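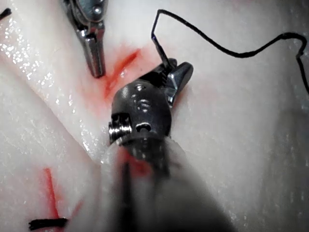
黑色缝线拉过湿润的浅色仿组织表面，一端夹在钳口里。

一块练习垫的寿命

练缝合的人最先用坏的东西是垫子。针可以用很久，持针钳可以用更久，线一卷一卷地领，只有垫子，缝过的地方留着针眼，再缝就撕。Clirnham的缝合课每一轮要用掉60块垫子，旧的装进纸箱，堆在教室后面的架子底层，等人来收。

Jade Ackroyd在这间教室教了八年。她上课前要先摸垫子，一块一块拿起来，用拇指按中间，再按四角。太硬的放左边，太软的放右边，剩下的发下去。她说同一批货里也有差别，学生刚开始学的时候手里还没有尺度，如果第一块垫子就偏硬，他会以为进针本来就要那么大的力气，以后要花好几个星期改过来。

“力气是最难改的，”她说，“打结打错了，看一眼就知道错在哪儿。力气用大了，自己不觉得。”

她用的垫子大部分来自Lurness，一家在Sugden的小作坊，离教室开车不到一小时。作坊的主人叫Malcolm Inskip，早年做舞台道具，会翻模，会调颜色，做过假的面包、假的鱼，还有一整条挂在肉铺布景里的假火腿。后来有人托他做一批给护理学校用的手臂模型，他从那时转了行，道具的活慢慢不接了。

作坊的前屋放成品，后屋浇注。我去的时候是一月，后屋比前屋暖和得多，料在低温下走得慢，气泡出不来，所以冬天电暖器从早开到晚。墙上钉着一排色卡，从近乎白色一直到深红，每张背面用铅笔写着配比。卖得最好的几种都靠近白色那一头。

颜色浅是教课的人要求的。Inskip起初喜欢把垫子做得像真的，肉色上带一点斑，底下再铺几条细细的蓝色当血管。样品送到Clirnham，Ackroyd退了回来，附了一张字条，写着“看不见线”。练习用的线多半是黑的，放在花花绿绿的底上，线头落在哪里、弯朝哪边，都要找一会儿。初学的人本来眼睛就不够用，一只眼看针尖，一只眼看镊子，再让他找线，他就停下来了。改成浅色之后，线往上一搭，清清楚楚。

那种带斑和血管的样品还在，放在前屋最上面一层，落了灰。Inskip说他舍不得扔，做血管花了他两个星期。

垫子的手感比颜色麻烦。真正的组织有几层，每层的阻力不一样，针穿过去的时候，手上会感到一下紧、一下松。只用一种料浇出来的垫子从头到尾一个样，便宜，耐放，练打结够用，练进针就差些。Lurness的做法是分三次浇，最底下一层掺一张网布，中间软，面上一层薄而韧。每一层要等前一层半干的时候倒下去，早了会混，晚了会分家。分家的垫子拿在手里看不出来，缝几针以后，面上那层会被线提起来，像没粘牢的墙纸。

作坊一年出600块这种三层的，单层的多一些。Inskip不打算再往上加。他雇了一个人帮忙脱模和修边，忙的时候他的女儿来打包，再多就要换地方。

他给我看修边用的刀，一把普通的美工刀，刀片掰得只剩两格。长刀片会晃，切出来的边是斜的，垫子放在盘子里就不平。盘子是教室自己配的，带一圈矮沿，垫子放进去以后往里倒一点水，或者用喷壶喷湿。

关于要不要弄湿，教课的人意见不一。有的教室一直用干的，理由是好收拾，桌子不用擦，垫子也不长霉。Ackroyd坚持用湿的。干垫子的表面发涩，线拉过去会咯噔咯噔地响，打结的时候，第一个结靠摩擦就能停在原处，学生松了手它也不跑。换成湿的，第一个结马上往回滑。她认为这一点早晚要遇到，早遇到比较好。

湿垫子还有反光的问题。教室的灯是顶上两排灯管，垫子一湿，上面全是一道一道的亮条，针躺在里面就分不出来。Ackroyd的办法是把灯关掉一排，让学生侧着坐，让光从左边来。左撇子坐到另一头。她还试过往水里加一点甘油，滑倒是很滑，可是收拾起来要用洗洁精，试了一轮就不加了。

说到线，学生一般以为线是最不要紧的。教室里领的是过了有效期的，不能给病人用，练手没有问题。线从包装里抽出来，带着原来盘绕的形状，一圈一圈地弯，不肯平躺。有经验的人会先用两只手捏住，轻轻拉一下，停几秒，再松开，弯就小了很多。没有人教的话，学生会带着那些弯直接缝，线在垫子上乱翘，打结的时候老有一个圈挂在不该挂的地方。

线的弯叫“记忆”，这个说法在做线的和用线的人当中都通行。单股的线记忆重，编织的线轻一些，软，听话，可是穿过组织时阻力大。Ackroyd让学生两种都用，先用编织的学会打结，再换单股的。换的那一天教室里总是很安静，大家都低着头对付那根不听话的线。

她给的线长是35厘米。长了拖在桌上会缠，短了打不了几个结就没有了。器械打结用不了太长，尾巴留得短，绕圈才快，但初学的人怕线头从结里滑出去，总爱多留，结果每打一个结都要把手举得很高，把多出来的那一截拉过去。她站在后面看一排人的背影，谁的胳膊抬得高，谁的尾巴就留长了。
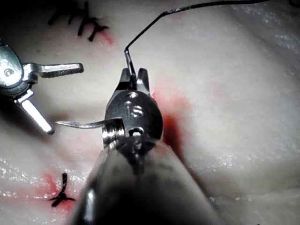
针比线好讲。弯针的针身是一段弧，尾端压着线，夹的位置在弧的中间偏后。夹得太靠尾，压线的地方容易坏；夹得太靠前，能用的弧就短了，针尖出不来。针和钳子要接近直角，歪一点也能缝，只是针在组织里会转，针眼被撑大，垫子就比别人的坏得快。Ackroyd收垫子的时候看针眼，圆的小的，针走得顺；拉成一道短缝的，针在里面拧过。

她讲进针只讲一句，跟着弧走。针尖垂直地下去，手腕一转，针自己从另一边出来。多数人的毛病是推，把弯针当直针使，推到一半推不动了，再加力，针尖就从离预定位置很远的地方冒出来。垫子上预先画了两排点，一进一出，点和点对着，偏了多少一看就知道。画点用的笔换过几种，油性的擦不掉，水性的一碰湿垫子就化开，最后用的是Inskip给的一种裁缝笔，能留半天，过后用布擦掉。

取针是另一件要单教的事。针尖露出来以后，很多人急着用钳口去夹针尖，夹一次钝一点，夹几次就钝得穿不动面上那层了。应当等它多露出来一些，夹在尖后面的部位，再顺着弧拉出来。拉线的时候也要看着，拉到最后留一小段，停住。手快的学生会一下把整根线从垫子里拉出来，然后看着空的针眼发呆，Ackroyd说每一轮都有，她自己当年也是。

有一阵子Inskip想把垫子做得更耐用，他从一家叫Daltovora的材料商那里拿了一种新料，韧，针眼会自己合拢，一块能顶普通的三块。他很得意，带着样品到Clirnham，让学生缝了一下午。垫子确实没有坏。可是Ackroyd不要。她说缝坏了应该看得出来，线拉得太紧，边上就该翻起来、发白，再紧就该撕开，这种垫子怎么拉都没事，学生学不到东西。

Inskip当时不太高兴，回去以后把那桶料搁在墙角，过了两个月才想明白怎么用。他拿它做底层，代替网布。网布的边有时候会从侧面露出线头，学生的针碰上去会挂住，换成新料以后没有了，面上那层照样会撕。现在Lurness的三层垫子都是这个做法，价钱比原来高一点，Clirnham的采购为此打过一次电话，后来也就付了。

撕开多少才算合适，两个人商量过很多回。Inskip有一个土办法，把一截线穿过垫子，下面吊一只小桶，往桶里一勺一勺加沙子，加到撕开为止，把沙子称一下，记在本子上。每一批抽几块来吊。本子是横格的学生练习本，已经写到第四本，有几页沾了料，粘在一起翻不开。他说那几页正好是夏天，夏天的料不稳，看不到也罢。

Ackroyd不看本子。她的标准在手上，拿到新的一批，先缝一针，慢慢收紧，看两边的皮什么时候刚好碰上，再收一点，看什么时候开始起褶。“刚好碰上就够了，”她对学生反复讲，“不用勒。”组织缝完会肿，收得太紧，肿了就更紧。垫子不会肿，这件事只能靠嘴讲，她每次讲完都要问一遍大家记住了没有。

下午的课从两点开始。学生进来先领盘子，垫子，一包线，自己去水池边接水。桌上铺的是旧的蓝布，洗得发白，方便找掉下去的针。针掉了必须马上说，全桌停手，找到为止，这条规矩写在门背后。找针用的是一块带把的磁铁，挂在水池旁边的钩子上，把手缠了一圈黄胶带，免得有人顺手拿走。

前半段练单个的结，一针一剪，再一针。剪线留多长也有讲究，太短结会散，太长扎人。垫子上一排做下来，好的那些间距匀，结都偏在同一侧，像订书钉。差的东一个西一个，有的结压在伤口正中间，Ackroyd会用镊子拨一下，把它拨到旁边去，不说话，接着看下一块。

后半段练连续缝。一根线从头走到尾，中间不打结，每一针的松紧都会传到前后几针上去。前面松了，后面怎么拉都补不回来，反而把最近的一针勒得很深。练这个要有人帮着牵线，牵的人手要稳，线始终带一点劲。两个人一组，缝一排换一次。牵线看着像闲差，其实牵过一轮的人再去缝，手会好一些，因为他看清楚了线是从哪儿开始松的。

在旁边看久了，会注意到线总在占地方。它从针眼出来，翘起来，弯一下，绕到不知什么东西后面，下一针就可能从它的圈里穿过去，等收紧的时候才发现锁住了。手熟的人每拉一次，都顺手把线放到不碍事的一边，放得平，开口朝外。Ackroyd管这叫“把线安顿好”。她批学生的垫子，有时候只在旁边写这几个字。

下课以后的收拾要花去不少时间。针单独进黄色的桶，线头捡起来，线头最讨厌，细，湿了粘在布上，要一根一根地拈。垫子冲一下，竖着晾，背面还能用的翻过来再用一轮，用来练剪线或者给新来的人摸一摸手感。两面都坏了的才进纸箱。

纸箱满了，Inskip来送货的时候顺便带走。旧垫子没法化了重来，料一旦固化就回不去，他拿去切碎，一部分填进大号模型的芯子里，那些地方没有人会缝到，省料，也有分量。切的时候他会留意看几块。做了这么多年，他说看针眼能看出是哪个阶段的学生，刚开始的那几次，针眼都挤在一起，因为不敢往两边走；过几个星期就散开了，成了两排。

他自己不会缝。有一回Ackroyd让他坐下来试，他夹着针，很认真地缝了一针，打了三个结，第二天拿回作坊，放在前屋的架子上，就在那块带血管的样品旁边。结打反了一个，已经松了一半，他也没有去动它。

前屋的门边放着准备送走的下一批，按十块一摞，每摞中间隔一张蜡纸，外面套塑料袋。蜡纸要裁得比垫子大一圈，小了垫子的边会粘在一起，揭的时候带下一小块皮。这批货里有一摞他单独放着，袋子上用记号笔写了“偏软”，Ackroyd要的，留给那些手重的学生用。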